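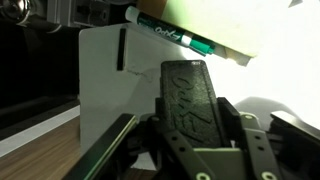
Chapter 4
Gathering Examples for a Learning System

A learning system that controls an arm can be no better than the examples from which it learns. Chapter 3 treated the model as given and asked how its settings are found. The present chapter turns to the stage before that, in which a person guides the arm through a task and the readings from its joints, its gripper and its cameras are stored together. A camera mounted at the wrist has a particular place in this work. It travels with the gripper, so the finger, with its maker's name in raised letters, appears large in the view while the dry-erase marker and the white board lie beyond it. The closeness of the finger is useful to the learner, which must judge the distance between its own hand and the object. It also has a cost, for the parts nearest the lens may be heavily blurred and may hide what lies behind them.

4.1 Terms used in this chapter

A single guided attempt at a task, from the starting position to the point at which the operator ends the recording, is called an episode. Each episode consists of observations and actions. An observation is what the system receives at one moment: the camera images and the measured position of the arm. An action is the command given at that same moment. The written instruction attached to an episode is its task label, and a collection of episodes that share a format is a data set.

Students often confuse an episode with a success. An attempt in which an object is dropped is still an episode, and whether to keep it is a decision for the project. The Wiltau course notes, prepared by Neelam Maurya, require that failed attempts be kept and marked as such. We follow the same rule in the exercises.

4.2 Variety and its limits

Suppose that an operator records 60 episodes of one task, always with the object in the same spot. The learner may reach that spot well and fail when the object is moved by the width of a hand. A second operator who records the same number of episodes, changing the position of the object each time, will usually obtain a more useful data set from the same hours of labor.

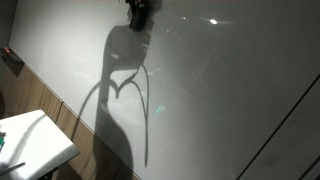

Variety in position is the easiest kind to plan. Variety in light is harder, and it is often left to chance. Glossy surfaces return the glare of a lamp, and the arm casts a shadow that moves as the arm moves. A learner trained under one lamp may come to depend on that shadow as a sign of where the arm is – a habit that fails when the lamp is changed. For this reason the light in the room should be written down at the start of every session, along with any change made to it.

There is a limit to what variety can do. If every episode differs from every other in all respects, the learner has too few cases of each kind. The Zoltuddale exercise at the end of this chapter uses a set of 1150 episodes recorded by 26 operators, and asks the student to decide which differences among them are worth keeping.

4.3 The operator

Operators differ in speed, in the path they choose and in how long they pause before closing the gripper. Sugeng Ngui has argued in his lectures that long pauses do more harm than uneven paths, as the learner is shown many moments in which the right action is to do nothing. Section 4.5 takes up this claim and gives 2 methods for removing idle moments from a recording.

Before reading further, students should review the description of joint positions in Section 2.3 and have a copy of the Steltelier recording sheet at hand.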